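# Vomton Kitchen & Floor Trial: review meeting

October 31, 2024, upstairs at Bestbridge

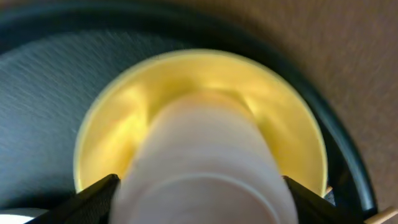
Gertraud Koller opened by asking whether we were any closer to a machine she could leave alone with a tray of dirty dishes, and said she would accept a one-word answer. She didn't get one. The meeting ran long.

**Present:** Koller (chair), Bestbridge floor manager, two from Vakitz, one from Rüegg by phone, minutes secretary. The person from Rüegg dropped off the line twice and was counted as present throughout.

## 1. Minutes of the last meeting

Approved, with one correction. The phrase "the arm does the dishes" should read "the arm did a dish." Vakitz asked whether this was really necessary. It was felt to be.

## 2. Where we are with clearing and stacking

Vakitz reported on the table-clearing work. Since May the arm has made 1,527 attempts at picking up a cup or similar and putting it on, in, or next to something else. The floor manager asked which of those three was the goal. Vakitz said it depended on the instruction. The floor manager said that in the café it is generally "in."

Gripping is much better than it was in the spring. Light, thin-walled things used to come out of the gripper a different shape, and that has mostly stopped. Letting go is now the weaker half. The arm tends to hold on a moment longer than a person would and then open all at once, so whatever it was holding gets a small shove on the way out.

Nesting one item inside another was discussed at length. Vakitz considers it the most promising chore on the list, being short and repetitive and done on a flat surface. Koller said a four-year-old considers it promising for the same reasons. Vakitz agreed that the four-year-old was ahead on speed.

Trays: dark trays with a raised rim remain the preferred kind for the trial. Bestbridge would like it noted that the café owns trays of every color, several of them ugly, and does not plan to buy new ones to suit a machine. Noted.

## 3. Shop floor

Restocking was tried in the back aisle only. The arm was given 30 small boxes and a shelf at waist height. It put them all up, facing various ways. The floor manager timed one of her own staff on the same job and declined to give the figure in front of Vakitz, out of kindness.

Rüegg (by phone) thought the comparison unfair, as the arm doesn't take lunch. It was pointed out that the arm does take a person, who stands beside it all day and who takes lunch.

Discussion of whether the person beside the arm could restock the shelf while waiting. Ruled out of order, then discussed anyway for some time.

## 4. Household chores

The original Vomton proposal promised progress on laundry, dishes, wiping down and "general tidying." Status of each:

- **Laundry.** Folding of hand towels only. Results are flat, and one would know them for towels. Shirts postponed again.
- **Dishes.** See item 2. Cups and small tubs, yes. Cutlery, seldom. Anything with soup still in it, no, after last time.
- **Wiping down.** Works well on a clear table. Clearing the table is item 2.
- **General tidying.** Vakitz asked what was meant by this. No one present had written the proposal.

Koller asked for a plain opinion on whether any of it was ready for a private home. Vakitz said it was ready for a very patient private home. Rüegg said five years. Koller reminded Rüegg that this was also the answer at the first meeting, and that it ought by now to be slightly less.

## 5. Money

Rüegg has offered another 400 hours of machine time at the same rate. Bestbridge is willing to go on lending the upstairs room and the back aisle, but not the front aisle, and not on Saturdays. Koller is in favor of accepting, on the condition that the next report says how many attempts ended with the thing where it was supposed to be. Vakitz would prefer to report attempts that were "broadly successful." After discussion, both numbers will be given, in columns of the same width.

Agreed.

## 6. Actions

- Vakitz to slow down the release and try it with the café's own cups.
- Vakitz to write one sentence defining "tidy." One sentence.
- Floor manager to lend a selection of trays, including the ugly ones.
- Rüegg to confirm the hours in writing and find a better phone.
- Koller to ask Vomton who wrote the proposal.

## 7. Any other business

The floor manager asked who would be clearing the coffee things from this meeting. Vakitz offered the arm. The offer was declined with thanks, and the secretary took them down.

Next meeting to be set once Rüegg has replied.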